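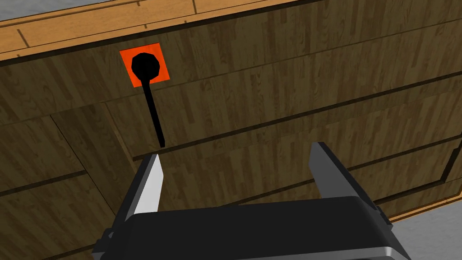

Corrosion and Materials > Cooling Water and Piping > Pinholes in 2205 at the weld, closed loop

tavpipe_mike
Joined: member
Posts: 13

Looking for opinions on a leak we have at the Tavstead plant. Closed cooling loop, duplex stainless (2205) spool pieces, schedule 10, in service under two years. We have 4 pinholes so far, all within half an inch of a circumferential weld, all at the bottom of the pipe. Water is treated city water with glycol. Chlorides on the last test were low enough that I would not expect trouble in 304, let alone duplex.

The fabricator says it is our water. Our water treatment contractor says it is the welds. I would like to know which one to argue with first.

gradient_oven
Posts: 3705

Bottom of the pipe next to the weld usually means one of two things: bacteria, or heat tint that was never cleaned off. Often both together. Was the loop hydrotested, and how long did the test water sit in it afterward?

tavpipe_mike

Hydrotested with pond water from the site. It was supposed to be drained the next day. Drain log is blank, so I can't tell you.

gradient_oven

Then I would start there. Untreated pond water left in low spots for a few months will do this to 316 all day long. It is less common in duplex but I have seen it.

rootpass77
Posts: 2202

I disagree with starting at the water. Duplex shouldn't pit in a loop like that unless somebody wrecked the heat affected zone. Too little heat and you get too much ferrite. Too much and you get sigma. Did they purge the inside properly? What color is the root?

tavpipe_mike

I cut one spool out. Root side is dark blue going to gray, maybe three eighths wide either side of the bead. Filler was 2209 according to the paperwork.

rootpass77

Blue to gray is a bad purge. I would have rejected it. Get a ferrite reading on the weld and the base metal next to it, and get a section mounted and etched. No point talking about bacteria before you know what the metal is.

gradient_oven

A bad purge explains why it picked the weld. It doesn't explain why it picked the bottom. The tint goes all the way around the pipe, so if this was only a welding problem I would expect holes at the sides and the top too. Are there deposits over the pits?

tavpipe_mike

Small brown mounds over two of them. I wiped one off before I thought about it.

gradient_oven

Leave the other one alone. Keep it wet, in loop water, in a clean jar, and get it to a lab fast. Once it dries out the culture work is useless.

Drondureo

We had nearly the same thing on a fire water line. Sent samples to Lolov for the metallurgy and Benjelloun for the bacteria. Report took five weeks. Answer was tunneling pits under the mounds, small mouth and a big cavity behind it, and the weld structure was fine apart from the tint. Ours was 316 though, so take it for what it is.

rootpass77

316 and 2205 are not the same animal.

Drondureo

I said that.

tavpipe_mike

OK. Sending one spool out for sectioning and ferrite, and the one with the mound for culture. Meanwhile, is there any reason not to dose the loop with biocide now?

gradient_oven

Pull your water samples first, from the low point drain and from the return header. Then dose. Check that the biocide gets along with your inhibitor and the glycol, and stay away from anything chlorine based.

rootpass77

Agree with that part. Also scope the other field welds from the same crew while the loop is down. If they are all that color you are going to be replacing spools whatever the culture says. You can't pickle the inside of it in place very easily.

tavpipe_mike

Shutdown is in September, so the scope will have to wait until then. Clamps on the leaks for now. Will post the section photos when I get them.

gradient_oven

Ask the lab to cut through the middle of a pit and along the pipe axis. If they cut beside it you will get a nice picture of good metal.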